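# Two finger pads for a pick-and-place sim: soft or hard? And does camera height matter?

**plovton_pete**

I've been messing with a simulated pick-and-place setup for a few months and I'm finally at the point where I have to choose a gripper. The job is simple: grab a little cube off a cloth and drop it in a bowl. I have 2 gripper models that both load fine, the Trotosell parallel one with hard flat pads and the Feng one with the squishy pads that curl a bit when they close.

The Feng gets more cubes in the bowl when everything is lined up nicely. But if the cube is turned at some odd angle it tends to grab a corner, and then the cube twists on the way up. The Trotosell just squares the thing up when it closes, but it bounces off if I come in too fast. I ran 135 tries with each one and I still can't say which I like better.

Side thing: my overhead camera is pretty low and the bowl runs out of view on one side. Should I raise it before I go any further, or is that a separate problem? I don't want to change everything at once and then not know what helped.

**Katsuhiko A.**

I went through this same comparison last July, so let me save you some evenings. Split your results by how the cube is turned before you look at anything else. A total over all your tries is going to hide exactly the thing you're describing. I had 1846 grasps logged before I thought to do that (ouch), and once I sorted them by angle the picture was pretty clear. The hard pads were steadier on the turned cubes, and the soft ones only won when the wrist was already lined up.

My layout is close to yours - yellow cube to the left, old-looking patched bowl to the right, a pale ribbed cloth under both.
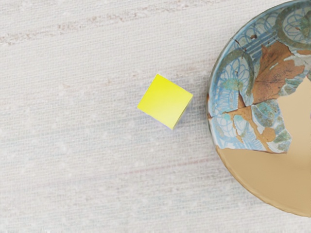
**Katsuhiko Arai** · Simulation hobbyist, forum regular

With a cube turned like that one, I'd fix the wrist before I'd swap the gripper. Get your angle from the top face and rotate to match it before you come down. When I added that, the soft pads nearly caught up. Then slow down the last bit of the descent for the hard pads and see if the bouncing goes away. It did for me, mostly.

As for the camera, my view loses a good part of the bowl too, and I lived with it for a long time. The cube was never the trouble. What bit me was the drop point. I was taking the middle of whatever piece of bowl the camera could see, and that's not the middle of the bowl! Mine kept landing too near the rim. You can either raise the camera until the whole rim shows or fit a circle to the bit of rim you've got. I did the circle and it works okay, but raising the camera is a lot less fuss. I'd leave it alone until the gripper question is settled, though, and score the grasp and the drop as separate numbers so a bad drop doesn't count against the fingers.

Oh, and watch out for the bowl if you're detecting it by color. Mine is blue and white in places and then there's a big plain beige area, which isn't that far off from the cloth. A color mask took the blue part and threw out the rest. Using the depth image fixed that.

**millerbot4**

Hard pads. I never got soft ones to behave in sim, the contacts eat up all your compute and you end up tuning stiffness forever. Which controller are you using btw? If it's plain position control, that might be your bounce right there. The Miller arm I use has a force limit on the gripper and I just set it low and forgot about it.

**plovton_pete**

Thanks both! Yes, plain position control, I hadn't even thought of that. I'll sort what I've got by angle tonight and try the wrist fix on the Feng first. The camera stays where it is for now - and I'm pretty sure I'm doing the exact same middle-of-the-visible-part thing with the bowl, so that explains a few drops.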